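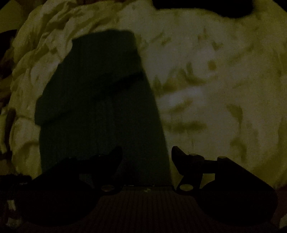

오픈랩 방문 메모: 핸드헬드 그리퍼로 천 집기

2019년 7월 16일, 질베르그(Zilivberg) 연구동 오픈랩에 다녀왔다. 발표 자료는 배포되지 않아 현장에서 적은 내용만 정리한다. 산업용 팔 시연도 있었으나 인터넷에 영상이 많으므로 생략하고, 유연물 파지 쪽만 쓴다.

과제 구성

담당자는 델윈 스터브스(Delwyn Stubbs). 프로젝트 이름은 Norine이고, 가정 환경에서 직물을 집고 옮기는 동작을 모으는 것이 1단계 목표라고 했다. 사람이 그리퍼를 손에 들고 작업하면 그리퍼에 달린 카메라가 손끝 시점 영상을 기록한다. 팔은 쓰지 않는다. 수집한 궤적을 나중에 팔 쪽 좌표계로 옮기는 방식이다.

배경은 구겨진 밝은색 침구, 대상은 짙은 녹색 천이었다. 윗부분이 앞으로 접혀 내려온 상태로 침구에 기대어 세워져 있고, 검은색 두 손가락 그리퍼가 아래쪽에서 접근한다. 천의 밑단이 양쪽 손가락 사이 공간에 들어오는 위치가 파지 직전의 기준 자세에 해당한다.

조명

조명은 어둡고 황록색이 강하다. 침구의 주름 그림자까지 올리브색에 가깝게 나온다. 이 조건이면 색상 기반 분할은 임계값을 따로 잡아야 할 것이다. 다만 대상과 배경의 명도 차가 커서 윤곽 자체는 잘 분리된다. 밝은 천을 밝은 침구 위에 두는 경우를 질문했더니 그 조합은 3월에 시작한 별도 세트에 들어 있고 아직 정리 중이라는 답을 들었다.

그리퍼 구조

손가락은 피벗 핀을 축으로 움직이고, 중앙에는 세로 홈이 촘촘한 판이 있다. 오른쪽 손가락에서는 링크 암과 체결부가 보인다. 손가락 끝은 위로 꺾인 형상이다. 평평하게 깔린 천이라면 끝단을 밀어 넣어 주름을 만든 다음 집어야 하지만, 세워진 천은 밑단 폭만 맞으면 바로 물 수 있다. 난이도로 치면 쉬운 쪽이다.

수집 규모

한 세션은 60회 시도로 구성되고, 방문일 기준 누적 세션은 212개. 시도마다 대상의 접힘 상태를 바꾼다. 접힘 상태는 6종으로 분류하며, 윗단이 앞으로 넘어온 형태도 그중 하나다. 라벨링은 나디니 드수자(Nandini D'Souza)가 맡고 있다. 분류 경계가 애매한 경우에는 라벨을 두 개 달아 두고 학습 때 가중치를 나눈다고 한다.

질의응답에서 적은 것

투란 모하마디(Touran Mohammadi)가 파지 실패의 정의를 물었다. 답변은 들어 올린 뒤 목표 위치에 도달하기 전에 천이 손가락에서 빠지면 실패, 접힘이 풀려도 빠지지 않으면 성공. 개인적으로는 이 기준에 동의하기 어렵다. 정리 작업이 최종 목적이라면 접힘 유지 여부를 별도 항목으로 기록해야 한다. 스터브스도 다음 버전에서 항목을 나눌 계획이라고 했는데 시점은 밝히지 않았다.

힘 센서는 없다. 접촉 여부는 영상과 손가락 개도만으로 추정한다. 천이 두껍게 겹친 경우와 배경 침구까지 같이 물린 경우를 개도만으로 구분할 수 있는지는 확인하지 못했다. 침구 주름이 한쪽에 두껍게 몰려 있으면 손가락이 주름을 같이 물 가능성이 있으므로, 데이터에서 이 경우의 비율을 보고 싶다.

기타

체험 순서에서 그리퍼를 직접 들어 봤다. 무게는 320g이라고 들었다. 손목을 뒤집는 자세를 몇 번 반복하니 전완에 부담이 온다. 긴 세션에서는 시도 간 자세 편차가 커질 수 있는데, 작업자 피로를 메타데이터에 넣는지는 묻지 못했다. 메일로 문의해 두었고 답이 오면 이 글에 추가한다.

옆방의 Baler 시연은 대기 줄이 길어 보지 못했다.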